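Pumpkin Buns and Fall Tableware

By Ida Strobel
September 6, 2025

A small gallery for the start of the fall baking season. The subject is pumpkin buns, the white ones with orange stripes, and the dishes they get served on. I have been making these on and off for three years, first for the counter at Gosling and then at home, and the notes under each heading are the ones people ask me for. There is no full recipe on this page. The dough is an ordinary soft milk bread and any recipe you trust will do.

The dough

Plain milk dough, enriched with butter and a little sugar. I use the white bread flour from Mirnarov because it stays pale after baking. Whole wheat tastes fine but the color is wrong for this bun.

Keep egg yolk out of it if you can. One yolk turns the whole batch yellow, and then the stripes have nothing to stand out against. I use the whites and save the yolks for custard.

The weight

Each bun is 80 grams of dough before baking. I tried them larger at Gosling and they lost their lobes in the oven. Smaller ones keep the shape but dry out by the afternoon.

A batch makes 13. That is an awkward number for a tray, so the last one usually goes in a small pan by itself and serves as the tester.

The orange

Two ways to do it. The first is to color a portion of the dough with pumpkin puree and a bit of paprika, roll it thin, cut it into strips and lay the strips over a white ball. The second is to paint the stripes on with a thin paste of flour, water and coloring.

Strips of dough look softer and the color is more muted. Paste gives a bold stripe with a clean edge, and it is faster when there is a full tray to get through. I go back and forth. For children's parties I use paste.

The stripes

Start at the top and work down the side to the base, then turn the bun and do the opposite side. After that, fill in between. If you go around in order, the last gap always comes out wider than the others – at least it does for me.

Uneven stripes are fine. Real pumpkins are not regular either, and a bun that is too neat looks like a toy.

The dimple

Every pumpkin bun needs a dent at the crown, where all the stripes meet. I press it in with the handle end of a wooden spoon, dipped in flour, right before the tray goes in. Press further than seems right. The dough pushes back up in the oven and a shallow dent disappears.

A touch more orange in the dimple helps it read as a pumpkin. Some bakers add a stem made from a pretzel stick or a pumpkin seed. I leave it off most of the time because stems break when the buns are packed, and people pick them off anyway.

The lobes

For a ribbed shape you can tie the dough ball with kitchen string, crossing at the bottom. Oil the string first. Tie it loosely and let the dough grow into it during the second rise.

At the Dakach harvest table last year I saw buns shaped with no string at all. The baker had scored shallow lines with the back of a knife and put the orange in the lines. They were flatter than mine but the ribs were good, and there was no string to cut off at the end. I have used that method for half my batches since then.

Baking

Moderate oven, middle shelf, with a sheet of foil laid over the top for the last part of the bake. The white should stay white. A brown pumpkin bun tastes the same, but the stripes go dull and the whole thing looks like a dinner roll with marks on it.

Leave them on the tray for a few minutes and then move them to a rack. Cut the strings while the buns are still warm.

Choosing the plate

Most fall tableware is brown, rust or dark green, and an orange and white bun gets lost on it. I have had better results with pale colors. Lavender is the one I reach for most. It is a cool color and it makes the orange look stronger. A light teal does the same job, and the two pastels sit well next to each other on a white table.

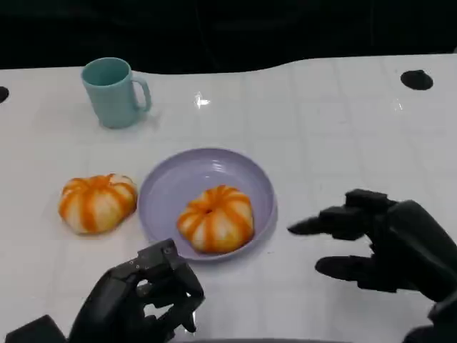 Shape matters as well as color. A shallow dish with a raised rim is easier to live with than a flat plate, especially if it is going to be passed around. Round buns roll when the plate tips. A rim stops them, and it catches the crumbs too.

I buy most of my dishes one at a time at Grornico, the secondhand store near the rail yard. They sort by color, which makes it easy to look for pastels and skip the rest. Very little of what I own came as a set.

The mug

A bun like this wants a hot drink beside it. In our house it is cocoa for the kids and black tea for me. I prefer a plain mug with straight sides and a matte finish. Patterned mugs compete with the stripes.

Keep the mug back from the plate with the handle turned to the side, so it can be picked up without reaching across the food. I learned to set a table this way at Gosling, where the tables were small and things got knocked over.

The table

White is the simplest background for any of this. A tablecloth is nice for guests, but a bare white top wipes clean in a moment, and orange coloring does stain cloth. I lost a good linen runner to pumpkin paste in April, when I was testing colors well out of season.

If your table is dark wood, put a sheet of white paper or a pale tray under the dishes. Parchment works in a pinch.

Serving

One bun to a plate is enough. They are soft and fairly filling, and a single bun with some space around it looks better than a pile. For a larger group I put a few on a big platter and set others straight on the table beside it, on a clean surface, so people can help themselves from either side.

Salted butter is good with them. So is apple butter. I would not put icing on top – it covers the stripes and you have done all that work for nothing.

Fillings

The plain bun is the one I make most. Red bean paste is the best filling I have tried, since it holds its shape and does not leak. Sweet cream cheese is good the same day but makes the bottom of the bun damp by the next morning. Pumpkin jam sounded like the obvious choice and was too runny.

If you fill them, use less dough and seal the bottom well. Put the seam face down on the tray and leave it alone after that.

Storing

They keep for 2 days in a closed tin at room temperature. Do not put them in the refrigerator, where they go tough. For longer than that, freeze them on the day they are baked, each one wrapped separately. The stripes hold up in the freezer. Paste stripes can crack a little when the buns thaw, and the dough strips do not.

To warm them, wrap in foil and use a low oven. The microwave is fine if you plan to eat them right away.

Things people have written to ask

Can the white dough be made without dairy? Yes. Oat milk and a neutral oil work. The crumb is a bit drier and the color is close enough.

Can they be shaped the night before? Yes, up to the point where the strings are tied. Cover the tray and keep it cold, then let it come back to room temperature before baking. Add paste stripes in the morning.

Will natural coloring stay orange? Pumpkin puree alone bakes out to a pale yellow. With paprika it stays orange, and you can't taste the paprika in a small amount. Carrot powder is also good and gives the deepest color of the ones I have tried.

Where is the lavender tableware from? Grornico, as above, over several visits. They do not hold items or ship, and what is on the shelf changes all the time.

Coming next

I plan to add a section on shaping the small white ghost rolls that we used to sell alongside these. The dough is the same and the shaping is much easier. The dishes for those will need some thought, as a white roll on a white table does not show up at all.

Related galleries
Braided Loaves, Start to Finish
Apple Hand Pies
Pastel Dishes from Grornico
The Harvest Table at Dakach
Spring Buns and Egg Bread
Mugs We Use Every Day

Contact | © 2025 Ida Strobel | Back to top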